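Cleaning and Keeping Hard Plastic Bins

Plastic storage bins outlast most of what goes into them, provided the surface is kept free of grit. Most of the gray marking on a used bin is one of three things: dust held by static, rubber or paint transferred from other objects, or scratches in the plastic itself. Each takes a different treatment, so sort out which you have before reaching for a cleaner.

Telling marks apart

Drag a fingernail across the mark. If it catches, the mark is a scratch. If it slides over and the mark smears or lightens, it is transfer. A pale haze that wipes off on a dry finger is dust, and will be back within a week or two in a heated room in January.

Dust and haze

Empty the bin and tip it upside down outdoors. Brush the corners with a dry two-inch paintbrush. Mix 50 ml of white vinegar into 500 ml of lukewarm water, wring a microfiber cloth out in it and wipe from the top edge down. Rinse with plain water. Let the bin drain on its side and air dry. Rubbing it with a dry towel builds up static and pulls the dust straight back.

A few drops of dish soap in the last rinse, left to dry on the plastic, will cut static for a month or so. Do not do this on bins that hold food.

Transfer marks

Start with a plain white pencil eraser. It lifts most shoe rubber and some paint. If that fails, make a paste of baking soda and water, work it in small circles with a soft cloth and rinse. Melamine sponge works faster but dulls a glossy finish, so keep it to the floor of the bin.

Rubbing alcohol takes off marker and label glue. Test it on the underside first. Keep acetone and lacquer thinner away from bins altogether; they soften polystyrene and ABS on contact.

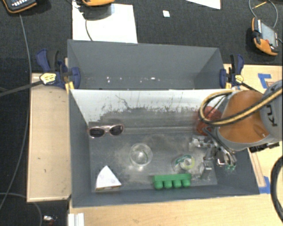
Scratches

Shallow scratches on the inside can be left alone. They collect dirt, but a nylon brush and soapy water clear it. For a scratch with a raised burr, hold a cabinet scraper nearly flat and shave the burr off, then go over it wet with 500 grit paper. Stop there. Polishing polyethylene or polypropylene to a shine by hand is wasted effort, as both are too soft to hold it.

Deep scratches near a corner should be checked for cracks. Press the wall outward with your thumb. A white line that opens and closes is a crack, and the bin should be moved to light duty. Glue holds poorly on polypropylene. A stitched repair made with a soldering iron is possible, but the fumes are unpleasant and the work needs a fan and an open door.

Dividers

Loose dividers do most of the damage inside a bin, as they shift and grind grit into the walls. Cut adhesive felt to the edge thickness and press it on after degreasing with alcohol. Replace it when it packs down flat.

Storage between uses

Do not nest bins dirty. Put a sheet of newspaper between each pair, and keep stacks out of direct sun. Sunlight makes plain polypropylene chalky and brittle, and no cleaner reverses that.

Reader note

Rizwan Jadoon writes that he rinses workshop bins with a garden sprayer over a floor drain, and gets through a stack in one go. The method is sound. Use low pressure on old bins, and strain the runoff if there are metal filings in it.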